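Wasbridge packing room: progress report for May
Prepared by Ratih Wuisan for Hala Kabbaj

The packing room has been in use all month. We packed 1,169 household kits against the order from Stasach, and the last 200 went out with the afternoon pickup. Two pallets came back with crushed corners. Chaimae Ashour repacked them and changed the stacking pattern, and we have had no returns from the loads sent after that.

Masks are now worn at the tables for every shift. Spyros Karamanlidis wrote the rule into the start-of-shift sheet.
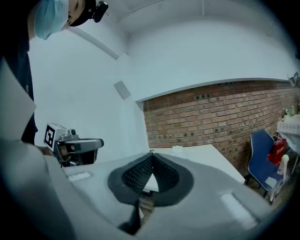 Spending on supplies is within the budget you approved. The one item over was tape — we switched brands when Bennani ran out, and the replacement costs more per roll. Wiroj Saithong has asked for a price on a larger order.

Still open: the shelving for flat cartons has not arrived, so 400 of them are stored in the hallway for now. Vukska has promised delivery before the next report. We also need a decision from you on the second shift, as the hiring notice has to go out first.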